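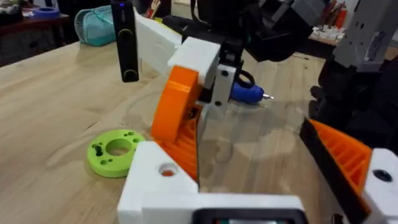 4. Fitting and oiling the top

Support > Tables and worktops > Preline > Set-up guide

This section covers the solid wood top for the Preline table. It assumes that the underframe has been put together as described in section 3 and is standing in the room where it will be used. If you have bought a top without an underframe, start at 4.3.

The top is supplied sanded but without a finish. It must be oiled on both faces and all four edges before use. Allow two days for the whole job. Most of that is drying time.

4.1 Before you start

Leave the top in the room for at least two nights with the wrapping removed. Lay it on three or four battens so that air can reach the underside. Do not lean it against a wall, and do not lay it directly on a floor with underfloor heating.

Check that you have:

- the top
- the bag of fixing plates and screws (bag C)
- the tin of Ouazzani table oil, if ordered
- two lint-free cloths and one white nylon pad
- a cross-head screwdriver
- a pencil and a tape measure
- fine sandpaper and a cork block (not supplied)
- a metal bucket with water in it (not supplied)

Look over both faces in daylight. Small knots, changes of colour between the boards and short streaks of darker grain are normal and are not covered by the guarantee. Open cracks at the ends, or a board that has come away from its neighbour, should be reported before you oil the top. We cannot take back a top once oil has been put on it.

Note: a slight bow along the length is common when a top has come straight from a cold van. It usually settles once the wood has been in the room for a while. If there is still a gap of more than 2 mm under a straight edge when the two nights are up, contact us.

4.2 Marking and fixing the plates

The fixing plates have one round hole and one slot each. The round hole takes the bolt from the underframe. The slot takes the screw into the wood and lets the top move across its width as the seasons change.

1. Put a blanket on the floor and lay the top on it, best face down.
2. Find the centre of each long side and mark it lightly in pencil.
3. With a second person, turn the underframe over and lower it on to the top. Line up the centre marks on the frame with your pencil marks.
4. Measure the overhang at each corner. It should be the same at both ends. Move the frame, not the top, until it is.
5. Place the first plate at the centre of each long rail and the others at 315 mm spacing, working outwards.
6. Mark the middle of each slot.
7. Lift the frame off and drill the pilot holes. Stop at a depth of 12 mm. A piece of tape wrapped round the drill bit makes a good depth mark.
8. Brush away the dust. Do not fit the screws yet.

Caution: the screws in bag C are the right length for this top. Longer screws will come through the best face.

Note: tops of 3,000 mm are the longest we make and need three people to lift. Carry them on edge, never flat.

4.3 Sanding

The top leaves the workshop ready for oil, but handling marks and pencil lines should be taken off first.

1. Wrap the sandpaper round the cork block. Work along the grain with long, even strokes.
2. Go over the ends last, using light pressure. End grain takes up more oil than the faces and will go darker if it is left rough.
3. Take the sharpness off the edges with two or three passes, holding the block at a slant.
4. Vacuum the top with a soft brush head, then wipe it with a dry cloth.

Do not use wire wool. Bits of it stay in the grain and can turn black later, mostly on oak.

If you want a smoother surface, wipe the face with a barely damp cloth after step 4, let it dry overnight and sand again very lightly. This is worth doing on a table that children will use for drawing or that will be wiped down every day. On a desk it makes little difference.

4.4 Oiling

WARNING: cloths soaked in oil can heat up and catch fire on their own as they dry. Put every used cloth in the bucket of water straight away, or spread it out flat outdoors until it is stiff. Never leave used cloths in a heap, in a bin or in a pocket.

The room should be warm and the windows open. Keep pets out. Wear gloves if you have sensitive skin.

1. Stir the oil with a flat stick for a minute or so, right down to the bottom of the tin. Do not shake it.
2. Start with the underside. Pour a little oil on to the wood and spread it with the nylon pad, first across the grain and then along it.
3. Wait fifteen minutes. If dry patches show, put more oil on those patches only.
4. Wipe off all the oil that is still on the surface. Turn the cloth often. The wood should feel smooth and not tacky.
5. Do the edges and ends in the same way.
6. Leave for 12 hours.
7. Turn the top over on to clean battens and treat the best face. Go over the edges again while you are there.
8. Leave for another 12 hours, then repeat on the best face only, using about half as much oil.

The second coat on the best face goes a long way. Customers who run out have nearly always used too much on the underside.

Caution: oil left standing on the surface dries to a sticky film. If this happens within the first day, rub the area with a pad and a few drops of fresh oil, then wipe dry. After that it has to be sanded off.

Colour: clear oil brings out a warmer tone, and pale woods will turn a little more yellow over the first months. White-tinted oil slows this down. Try either one on the underside first and judge it when it has dried. Do not mix the two on one face.

4.5 Joining the top to the underframe

1. Check that the best face is dry by pressing a piece of kitchen paper on to it. The paper should come away clean.
2. Lay the top face down on a clean blanket.
3. Fit the plates over the pilot holes. Put each screw in the middle of its slot and tighten until the plate just stops moving by hand, and no further.
4. Lower the underframe into place and put in the bolts by hand.
5. When all the bolts are in, tighten them a little at a time, going from corner to opposite corner.
6. Lift the table with a second person and turn it on to its feet. Do not roll it over on two legs.
7. Turn the feet in or out until the table stands firm.

If the top creaks when the heating comes on, slacken the screws in the slots by a quarter turn.

4.6 The first month

The oil goes on hardening for some weeks. During this time:

- wipe up water at once
- use mats under hot dishes and under anything with rubber feet
- do not leave a cloth, a newspaper or a table runner lying in one place
- do not put the table in direct sun with objects standing on it, or they will leave pale shapes

After this the table can be used as normal. Mats are still needed for hot pans, and always will be. Oil protects against stains but does very little against heat.

4.7 Cleaning and later care

For daily cleaning, use a cloth wrung out in warm water and dry the surface afterwards. For grease, add a little plain soap. Do not use washing-up liquid, spray cleaners, scouring cream or microfibre pads.

Oil the best face again when water no longer stands in beads on it. A kitchen table may need this twice a year. A desk may go two years or longer. January is a poor month for it in most homes, with the air dry and the windows shut, so wait for milder weather if you can.

Common marks:

White ring from a cup. Rub along the grain with the nylon pad and a few drops of oil. Wipe dry. Repeat the next day if needed.

Dark ring from a tin or iron pan. Sand lightly, then oil. Deep rings may need several goes. If the mark is still there, write to us before trying a bleach.

Dent. Lay a damp cloth over it and hold the tip of a warm iron on the cloth for a few seconds. Let it dry fully before sanding. This works for dents where the wood has been pressed down, and will not help if fibres have been cut.

Ink. Fresh ink will sometimes lift with soap. Old ink has to be sanded out.

Wax or crayon. Scrape off what you can with a plastic card and finish with soap and warm water.

When sanding out a mark, feather the edges of the sanded area over the full length of the board, or a light patch will show.

4.8 Spare parts

Bag C, nylon pads and both oils can be ordered from the Cliltgate stores. Give the number on the label stuck to the inside of the long rail. Questions about marks and repairs go to Dalia El Ouafi in the finishing shop, and it helps to send a note of which oil was used and when.

Continue to section 5 for the extension leaves. If you have no leaves, go to section 6.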